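Procuram-se participantes para o dia aberto da Plaltstead

No dia 18 de janeiro de 2025 abrimos as portas do laboratório de simulação e precisamos de 11 pessoas dispostas a passar a tarde a conduzir um robô por uma cozinha que não existe. Não é preciso saber programar. Também não é preciso saber cozinhar, o que, a julgar pela última demonstração, é uma sorte para a equipa.

O que se faz

Cada participante comanda a garra a partir de um posto, com os comandos Lerico, durante turnos de 5 minutos. Hongjun Lu explica os botões uma vez, devagar, e uma segunda vez com menos paciência. O público assiste atrás e costuma ter opiniões. A cozinha aparece inclinada no ecrã e quem enjoa em estradas de serra deve pensar duas vezes antes de se inscrever.

A garra na cozinha simulada:

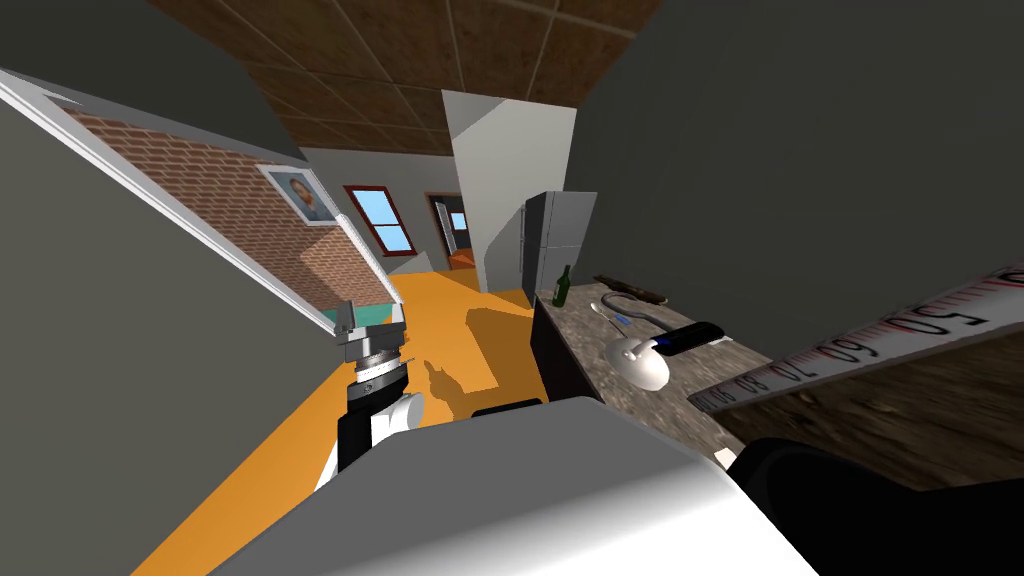
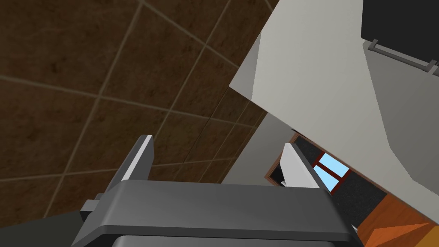
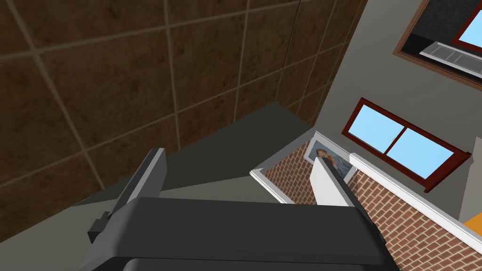 Quem procuramos

Maiores de 16 anos, com ou sem jeito para videojogos. Canhotos são muito bem-vindos: temos poucos e Cuiping Feng anda a queixar-se disso desde maio. Aceitamos engenheiros, desde que prometam não reescrever o nosso código durante o lanche.

O que oferecemos

Um vale de almoço na cantina Hrubý (a sopa é melhor do que parece), visita guiada por Karine Petrenko e um certificado de participação em papel bastante grosso. Não pagamos deslocações. Choques contra os móveis virtuais não são descontados a ninguém.

Como se inscrever

Deixe nome, idade e mão dominante na receção do edifício Famatov, sala 670, ao cuidado de Euan Yule. Ele responde a todos, por ordem de chegada e com frases curtas. Quem ficar de fora passa para a lista de suplentes e pode assistir na mesma, de pé.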